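The Weighbridge at Kneath

The weighbridge at Kneath is rated for loads up to 200 tons and has a resolution that nobody on shift has ever needed. I was posted there in August to replace the previous operator, who had left a thermos, a chair adjusted too low, and a logbook filled in through line 153.

The procedure is as follows. A truck drives onto the plate. The operator waits for the reading to settle, records it, and raises the barrier. On the way out the truck is weighed again. The difference is the load. The company, Adlow, pays by the difference.

On my second night an empty truck came through from Arkstead and weighed the same going out as it had coming in. The driver had spent an hour in the yard. I asked him what he had delivered. He said a letter. I wrote "nil" in the load column and he signed next to it.

He came back the following night and the one after. Each time he carried one letter in and nothing out, and each time the two readings agreed to the last digit. I consulted the manual. It states that loads under the resolution of the plate are to be recorded as nil and that the operator is not responsible for them. I found this reasonable and continued.

I began to consider the fuel. A truck that idles for an hour burns a measurable amount, and the second reading should have been lower. I wrote to Cuteck, the firm that services the load cells, and asked for a calibration. The technician placed the test weights on the plate, took them off, and issued a certificate dated 4/21/23, which was the date printed on the old one. When I pointed this out, the technician said the form was filled in by the system. I filed both certificates in the same sleeve.

The truck continued. I kept a separate sheet with the two readings side by side, and after the first page I stopped writing the second column and used ditto marks.

Toward the end of the month the driver handed me an envelope at the window. It was addressed to the operator, without a name. I assumed it was for my predecessor and put it under the thermos.

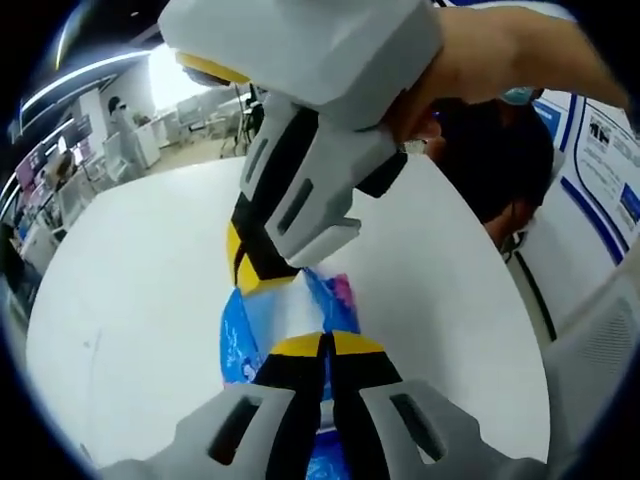
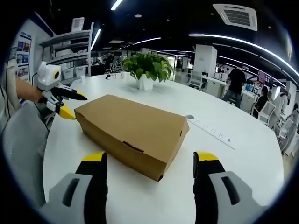
The receiving office is across the yard, and I went there at the end of the shift to ask where the letters were kept. The clerk had no record of a letter. The office logs parcels, and the log has a column for contents and a column for packaging, but no line for paper mail. I asked what would happen to an item that did not fit the columns. The clerk said it would be entered as the nearest thing. A flat brown cardboard box with its lid tucked shut would go down as a box whether it held a pump seal or nothing at all. I said this was also our practice with the trucks, and the clerk agreed that it probably was.

I walked back over the plate on foot. The display in the booth was still on and I could read it through the glass. It showed zero, which is correct for a man of my weight on a plate of that rating. I opened the envelope. It contained 2 sheets, both blank, and I entered them under line 154 as nil and raised the barrier for the next truck.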